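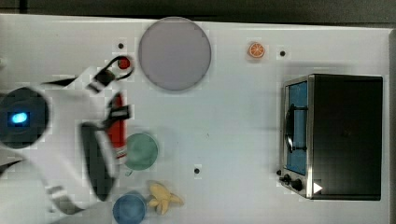

4. Setting the Clock and Your First Timer

Now for the fun part! Your Sandard kitchen timer is mounted, the batteries are in, and the display should be blinking 12:00 at you. Setting it up takes a couple of minutes, and once you've done it you can leave it alone until the batteries need changing.

4.1 Set the clock

1. Press and hold CLOCK until the hour digits start to flash.
2. Turn the big dial to the right hour. (It clicks as it turns, and we love that click.)
3. Press the dial once to move to the minutes, then turn again.
4. Press CLOCK to save. You'll hear one long beep.

Note: The timer ships in 12-hour mode. To switch to 24-hour mode, slide the small switch inside the battery door to the right before you begin step 1.

Caution: Don't pull the batteries while the digits are flashing. The clock will reset and you'll have to start over.

4.2 Start a simple countdown

1. Turn the dial to the number of minutes you want.
2. Press the dial to start.
3. When the alarm sounds, press any button to stop it.

That's all there is to it! You can add time while the timer is running, too. Just turn the dial to the right and the extra minutes go straight on. Great for a pan of brownies that still wobbles in the middle.

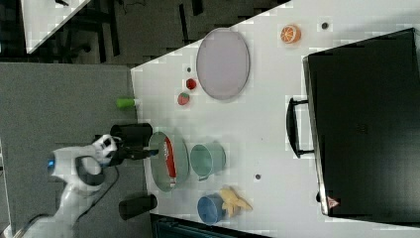 If you'd like to take time off instead, press the dial to pause first, turn it to the left, and press again to carry on. We set it up this way so that a bump from an elbow can't cut your bread short.

4.3 Name and save a favorite

You can save up to 12 favorites, and we really hope you fill them all. Soft eggs, rice, pizza dough, the long soak for beans, whatever you make again and again.

1. Set the time you want, but don't start it.
2. Hold SAVE until the star lights up.
3. Turn the dial to pick a slot.
4. Turn and press to spell out a name, up to eight letters.
5. Press SAVE again.

To use a favorite, tap SAVE, turn to the name, and press the dial.

Note: Saving to a slot that's already full replaces what was there, and the timer won't ask you first. Check the name on the display before the last press.

4.4 Choose your alarm sound

Hold SOUND and turn the dial to hear each one. Brolis is a bright double chirp that carries well into the next room. Lendau is lower and softer, and it's lovely for early mornings when the rest of the house is asleep. Press the dial when you hear the one you like, then use SOUND on its own to step through low, medium and high volume.

Caution: High is loud! Please don't hold the speaker side up to your ear while you test it.
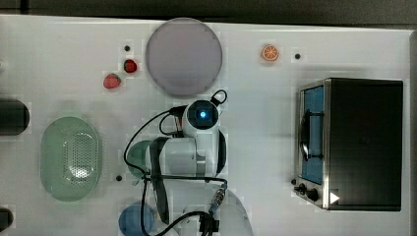
Tabletop with round plate, strawberries and orange slice.

4.5 If something doesn't look right

Display is dim: change both batteries at the same time. Your favorites stay saved.

Dial turns but the numbers don't move: the lock is on. Hold CLOCK and SAVE together until the little key goes away.

Code 1004 on the display: a button is stuck down. Wipe around the buttons with a damp cloth, let them dry, and press each one a few times.

Once your clock is right and your first favorite is saved, go on to section 5 to run two timers at once.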